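Section 4: Putting up shelving and deciding what goes on it

Read this before you open the hardware pack. The leaflet that came in the carton will tell you the job takes 12 minutes. I have put up a fair number of these units at the Grondarham stores and have never managed it in that time, and neither has Maricica Bogdan, who is quicker than I am. Set aside the morning.

4.1 Before you start

1. Check the floor. Makers like to say their feet "adapt to any surface". They adapt to a flat one. Put a spirit level down in both directions where the unit will stand, and if the bubble is well off, choose another spot or pack the low side properly with shims.

2. Check the wall. You need to know what is behind the plaster before you drill. Tapping with a knuckle is popular and tells you very little. Use a detector, and go over the same patch twice.

3. Lay out the parts and compare them with the parts list. If a bracket is missing, stop. The advice line will suggest you carry on and add it later, which means taking the top off again.

4. Throw away the plastic wall plugs in the pack unless you have a solid masonry wall. For plasterboard, buy fixings made for plasterboard.

Caution: Turn off the power to the room if there are sockets or switches directly above or below where you plan to drill. Cables usually run straight up or straight down from them. Usually.

4.2 Assembly

1. Lay both side panels flat on a blanket, inner faces up. The "scratch-proof" finish scratches.

2. Fit the fixed shelves to one side panel first. Turn each screw until it bites and leave it there. Do not tighten anything yet.

3. Lower the second side panel on to the shelves. This step is shown in the leaflet with one person smiling. Use 2 people.

4. Check that the unit is square by measuring both diagonals. They should match. If they don't, push gently on the longer corner until they do, then measure again.

5. Now tighten, working from the bottom up. Use a hand screwdriver for the last few turns. A power driver will strip the holes in chipboard long before you notice.

6. Stand the unit up and fix it to the wall with both brackets. Some people leave this out when the unit is low or feels heavy enough to look after itself. I would not trust either argument, least of all where children can reach it.

Note: A slight wobble before the wall brackets go on is normal. A wobble afterwards means a bracket has missed its fixing. Folded card under one foot hides the fault and does nothing about it.

4.3 How much it will hold

The label on our units says 70 kg per shelf. Treat that as the figure for a load spread evenly across a shelf that is dead level, in a dry room, on the day it was made. Haris Popescu, who looked after the stores before me, worked to half the printed figure and I have kept to that. I have yet to see a reason to change it.

1. Put the heaviest things on the lowest shelf.

2. Spread weight towards the ends, where the supports are. The middle is where shelves sag.

3. Look along the front edge of each shelf every October. If you can see a dip, take things off. Turning the shelf over gives you a few more months and then a dip the other way.

4.4 Sorting what goes where

Plenty of money is made selling systems for this. We tried the Fovov coloured label set, which came with 319 printed stickers and a booklet. Most of the stickers are still on their sheets. What has lasted is much plainer: things used every day go between hip and shoulder height, and small loose items stay together in one place. 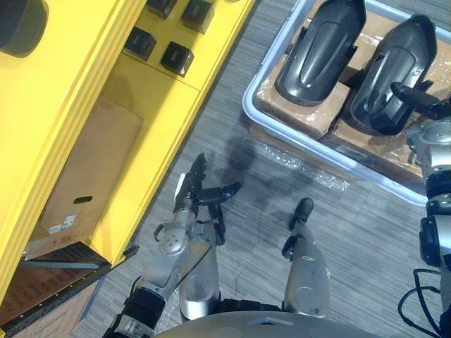 Do you need matching storage boxes?

Any box will do if it fits the space, holds its shape and can be lifted out with one hand on each side. Matching boxes look tidy on the day you buy them, and then the maker changes the size. Špela Yordanov bought a full run of Gisora boxes for the upstairs room, and the replacements she ordered later would not stack with the first lot.

When you fill a cubby, do it in this order:

1. Measure the opening at the front and again at the back. They can differ, whatever the drawing says.

2. Leave a finger's width at each side so that boxes don't jam in damp weather.

3. Write the contents on the short side of the box, in marker, in words. Codes are fine until the person who made them up goes on holiday.

4. Keep liquids off any shelf above paper or fabric.

Caution: Do not use the top surface as a step or let anyone lean a ladder on it. Fixing the unit to the wall stops it tipping and gives the top no extra strength.

4.5 Cleaning

1. Dust with a dry cloth, then wipe with a damp one. Warm water and a drop of washing-up liquid is enough.

2. Avoid spray polish. The Jurić cleaner that is sold for "all laminates" left a haze on ours that took Krum Kolev most of a Monday to get off, and the same bottle did nothing for pen marks.

3. Dry the joints and lower edges straight away. Water gets into the board there and swells it, and no product I know of will bring it back.

4. Retighten the wall brackets by hand when you have finished. If a screw turns freely, the fixing has failed. Empty the unit before you replace it.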